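Narnero bin packing set – README

last edit Mon 12 October, Anikó Csizmadia

Short version so people can get going. Narnero is a set of recordings of foam blocks and small bits being put into clear plastic bins and taken out again, on one long table at the Tadport office. Sorting, packing, unpacking, lids. Nothing heavy, nothing sharp. 3929 clips in the main folder, 229 held back for checking. Please don't train on the 229, Béla will know.

If you only want to see what kind of stuff is in here, open the folder called first_look. It has 100 clips and unzips fast.

What's on the table

Changes from day to day but mostly:

- foam blocks, red and blue, different lengths
- clear bins, taller and shorter, some with handle cutouts
- clear lids
- trays
- whatever got left there. Tablets, cables, cups sometimes

We did not tidy between takes unless something was in the way. Real tables have junk on them.

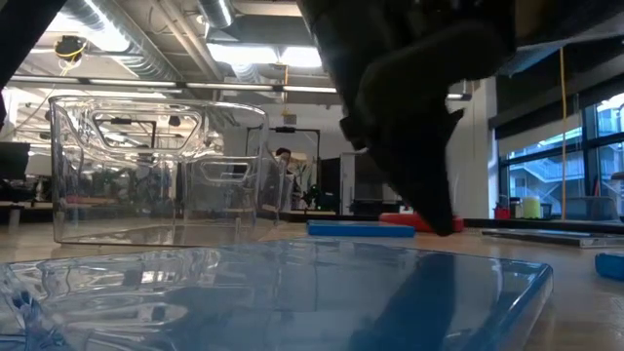 Clear plastic was a choice and a pain. Depth is bad on it, edges vanish, and the ceiling lights and ducts show up in the walls of the bin where you don't want them. If your method needs clean outlines go use the Castetti set, it's all solid colored boxes. We wanted the annoying case. Same goes for the lids, a lid lying flat close to the view can look like a wet patch and the labelers marked it wrong a lot in the August batch. Fixed since, mostly.

Labels

One text file per clip, same name as the clip. Each line is start, end, what happened. Wording is free text, everyday words, so you will find "block" and "foam" and "foam block" for the same thing. We thought about merging them and ran out of time. There's a word list in words.txt that covers most of the doubles.

Labels say what was meant to be picked up. If a block got dropped there's a second line with "drop". If it got dropped and nobody wrote it down then there isn't, sorry. Béla went back thru the August clips for this, the later ones haven't had a second pass.

Known problems

1. Clips where nothing gets picked up. Kept on purpose. Marked "none".

2. Cables over the work area. Comes and goes, not labeled.
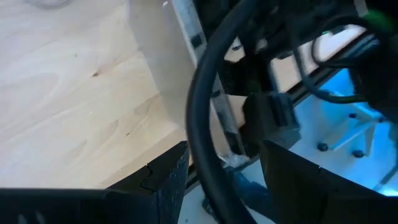

3. Bare wood. The tabletop is pale with a soft wavy grain and a small dark knot, and at least one block finder we tried kept calling a knot a small object. Mask it or live with it.

4. People walking past or standing near the table. Faces blurred where we caught them. Tell us if you find one we missed and we pull the clip the same day. Legs and shoes are not blurred.

5. Tilted views. Close-up clips are stored as recorded, no rotation fix, so the room can be on its side.
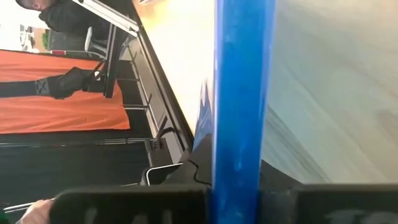
Don't flip them yourself and then report the labels as wrong – left and right in the label files always mean left and right from the long side of the table, whatever the view does. This has come up more than once.

Splits

Done by session, so the same table layout never shows up in both main and held-back. Random splits give you nicer numbers and mean nothing, the bins hardly move within a session.

Lighting is whatever the office had on. Ceiling panels, windows if the blinds were up. No lamps added.

Bins, nesting and stacking

Most asked about so here it is. Two bins on the table does not mean two jobs. Look at the target line in the label file. A bin with something already in the bottom counts as "started", a bin with nothing counts as "empty", and anything seen through a wall still counts as inside. For bins behind other bins we label the front one first, then back.
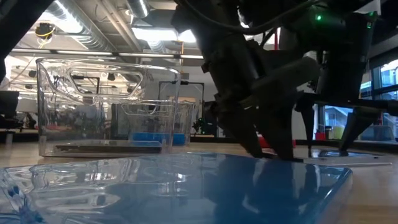
Trays get the label "tray" wether they're inside a bin or out on the table. Lids off the bin are "lid", lids on are "closed". No label for half on, labelers picked whichever was closer.

Using it

Free for research and teaching. Ask before putting it in a product. Say which version you used, we're on 5 and the older ones have the bad lid labels.

Loader script is called simon, after the old Simon folder layout, lives in tools. Needs the folder names left as they are. If it complains about missing files check the unzip finished.

Questions to Anikó for files and downloads, Béla Dudás for anything about labels.

To do

- second pass on drops, later sessions
- merge the block words
- weights of the bins, we keep forgetting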